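## 4. Entering a burial record

Use this section when you add a grave from Clilorstead or Gostside to the register for the first time. If the grave is already listed and you only want to correct a name or add a second interment, go to section 5.

You will need your reader's login, the plot sheet for the row you are working on, and the transcription slip filled in at the graveside. Work from the slip. Do not work from memory, even if you copied the stone yourself.

### 4.1 Starting a new record

1. Open the register and choose **Burials**, then **New record**.
2. Pick the burial ground from the list. Drullach appears twice, as *Drullach (old)* and *Drullach (extension)*. The plot sheet has O or E in the top corner.
3. Type the plot reference as it is printed on the sheet, with the row letter first and no spaces: C218, not C 218 or 218C.
4. Press **Check plot**. A green tick means the plot is free for a new record. A red bar means a record exists already. Stop and go to section 5.

**Note:** Plots at Gostside above 300 were renumbered when the north path was moved. If the slip shows a number higher than that, enter it in **Former reference** and look up the new number in Appendix B.

### 4.2 Names and dates

1. Enter the surname as it is cut on the stone, including any spelling you think is a mistake. Put the usual spelling in **Also known as**.
2. Enter forenames in full where the stone gives them in full. Where it has initials only, enter the initials and leave it at that.
3. Enter the date of death. If part of it has worn away, put a question mark for each missing figure, for example 18?4.
4. If the stone gives an age and no date of birth, fill in **Age at death** and leave **Born** blank. The register works out a likely year by itself.
5. Choose a relationship for each further person on the stone. "Relict of" is entered as *Widow of*.

**Caution:** Changing the burial ground after step 4.1 clears every name and date on the page. Check it before you go on.

### 4.3 The inscription

1. Copy the inscription line by line, pressing Enter where the mason started a new line.
2. Mark anything you can't read with square brackets. Use [..] for a word or two and [lost] for a whole line.
3. Leave verses and scripture in, however common they are. Readers search on them.
4. Describe carved symbols in the **Ornament** box — urn, clasped hands, anchor, broken column and so on. The full list is in Appendix C.

The inscription box holds up to 6 lines before it starts to scroll. Nothing is lost when it scrolls, but read back from the top before saving.

**Note:** Some older slips have the inscription written out in one block. Enter it as a block and tick **Line breaks not recorded**. Michalis Bakalis keeps the original notebooks for Clilorstead and can check the layout if you send him the plot reference.

### 4.4 Recent burials

Records for burials within living memory are held back from the public pages until the family has been written to. Tick **Hold** before saving. Do not enter cause of death, addresses or the names of living relatives, even where they appear on a card or wreath.

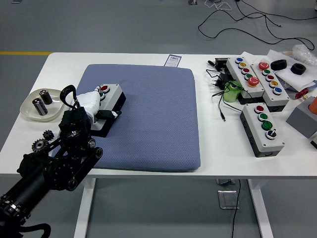

**Graveyard Recording Group — Register and Plans**

### 4.5 Saving and checking

1. Press **Save as draft**. The record is given a number beginning with D.
2. Write the D number on the transcription slip, top right, in pencil.
3. Put the slip in the second reader's tray. You can't be second reader for your own slips.
4. Once the second reader has approved it, the D is dropped and the record shows in the Xenos index after the Sunday update.

If two readers disagree about a word, both readings are kept. Enter the first in the inscription and the second in **Variant reading**, with initials after each.

**Caution:** Drafts left untouched for 4 weeks are locked. Ask Konrad Bielecka to unlock them; a locked draft can't be deleted or copied by the person who made it.

### 4.6 If a record won't save

- *Plot in use*: someone else has the same plot open. Wait and try again.
- *Date out of range*: the death is earlier than the ground's opening date. Check the slip, then tick **Moved stone** if the stone was brought from elsewhere.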